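Werkstoffkunde Holz, Skript Teil 2
Stand: 23.10.2026

2.1 Fladerschnitt und Riftschnitt
Beim Fladerschnitt (Tangentialschnitt) liegt die Schnittebene seitlich der Markröhre. Die Jahrringe erscheinen als Bögen oder Parabeln. Beim Riftschnitt stehen die Jahrringe steil zur Brettfläche, die Zeichnung ist streifig. Stehende Jahrringe quellen und schwinden in der Breite weniger als liegende. Seitenbretter wölben sich beim Trocknen, die linke Seite wird hohl.
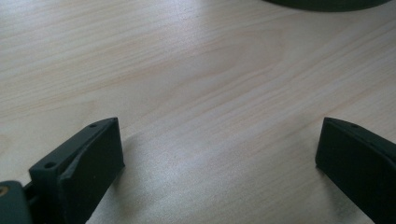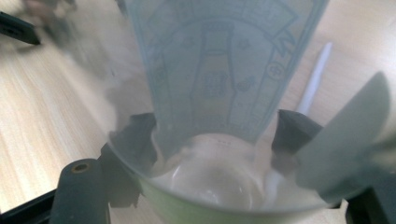

2.2 Holzfeuchte
u = (m feucht − m darr) / m darr × 100 %
Rechenbeispiel: m feucht = 58 g, m darr = 50 g, also u = 16 %. Für Möbel im beheizten Innenraum ist das zu feucht.
Darrprobe: bei 103 °C bis zur Massekonstanz trocknen, im Exsikkator abkühlen lassen, dann wiegen.

Aufgabe bis Februar: Proben der Serien Priltis und Prudeck auswerten, Protokoll 2 Seiten.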